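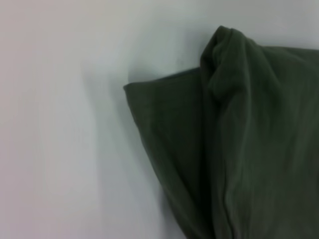
How to Record Your Band's Live Set From the Soundboard

A board recording is the cheapest way to find out what your band sounds like on stage. You need a small recorder, two cables and ten minutes with whoever is running sound. The steps below are for clubs and bars, where the mixer is usually at the back of the room and the person behind it is mixing three or four bands in a night.

What to bring

A handheld recorder with a line input. Mine is an older two-channel model with a pair of built-in mics on top. Any recorder that lets you turn the input level down by hand will do. Leave the phone for video.

A stereo cable with two quarter-inch plugs on one end and whatever your recorder takes on the other. For most handhelds that is a 3.5 mm stereo plug. Make it 10 feet long or longer. Short cables end up stretched over the faders, and the engineer will unplug them.

Adapters from quarter-inch to XLR and from quarter-inch to RCA, two of each. Older desks often have RCA jacks marked "tape out" or "rec out," and those are fine to use.

Fresh batteries and an empty memory card. A one-hour set at 24-bit, 48 kHz stereo takes up a little over 1 GB.

A strip of tape with your band name and a phone number on the recorder. I have left mine behind at two venues and got it back both times.

Before the show

Write to the venue or the promoter a few days ahead and ask if you can take a feed from the board. One line is enough: "We'd like to record our set in stereo from the mixer, we have our own recorder and cables." If you are opening for a touring band, ask their tour manager too. Some of them don't want anything extra plugged in.

At load-in, ask again in person. Do it after the stage is set up and before line check starts. Ask which output they would like you to use and let them make the connection.

Step 1. Pick the output

There are usually three choices.

The main left and right outputs carry the same mix the room hears. They are normally in use, so you would need a split, and most engineers will say no.

The record or tape output carries a copy of the main mix. It is the easy choice. Check whether it comes before or after the main fader. If it comes after, any change in room volume will show up on your recording.

A matrix or spare aux pair can carry a separate mix made for you. Digital desks can do this in a minute or two. At Vundholm, where we play most often, the engineer keeps a matrix saved for it with the vocals pulled down 3 dB and the guitars pushed up.

Take the matrix if it's offered. In a small room the guitar amps and drums are already loud from the stage, so very little of them goes through the PA. A straight copy of the main mix comes out as vocals, kick drum and not much else.

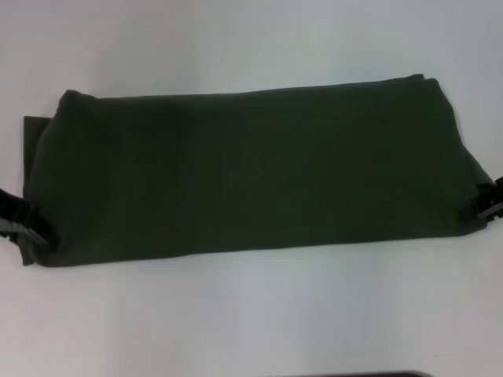 Step 2. Set the level

Turn off auto level, the limiter and the low-cut filter on the recorder. Set the input to line, not mic. If it is set to mic the signal will distort no matter how low you turn it.

During soundcheck, have the whole band play the loudest part of the loudest song. Set the level so the peaks land near -18 dB. That looks low on the meter. Leave it there. Bands play louder in front of people and the engineer will turn up as the room fills. Our set at Quintana in May peaked 11 dB above soundcheck and there was still no clipping.

If you opened with no soundcheck, set it lower again. A quiet 24-bit recording can be raised later. A clipped one can't be repaired in any way worth hearing.

Step 3. Add the room

If your recorder can take four tracks, record its built-in mics along with the board feed. Point them at the stage and keep them away from the talkback mic and anybody's drink. If it only takes two, put a second recorder on a stand next to the desk. The audience noise matters more than you would think. Board recordings on their own sound like a rehearsal with the applause taken out.

Step 4. Start early

Press record when the band before you plays its last song, then press lock or hold. Check that the counter is moving. A lot of handhelds go into standby on the first press and need a second one. I lost an entire Tremico set that way.

Step 5. Stop and collect

Wait until the engineer has muted the stage before you touch any cable. Pulling a plug from a live desk can send a pop through the PA. Say thanks, coil your own cables and leave theirs where they were.

Step 6. Line up the tracks

Copy the files to a computer the same night, before the card gets used for anything else. Open both recordings in your audio editor and find a sharp sound near the start, such as a stick click or a snare hit. The room mics will be late. Sound travels a foot in a little under a millisecond, so a desk 50 feet from the stage gives you a delay of up to 50 ms. Slide the room track earlier until the hits line up.

Two separate recorders will also drift apart over a long set. If the end of the show sounds like an echo, cut the room track between songs and line up each piece again.

Step 7. Mix and save

Start with the board track alone, then bring up the room until the guitars fill in and the cymbals stop sounding thin. I usually end up with the room 6 dB or so below the board. Cut the room track below 100 Hz to keep the bass clear.

Save the untouched files in their own folder with the venue and month in the name. Ours go by "Ruketti May board" and "Ruketti May room." Then split the mix into songs and send it to the rest of the band.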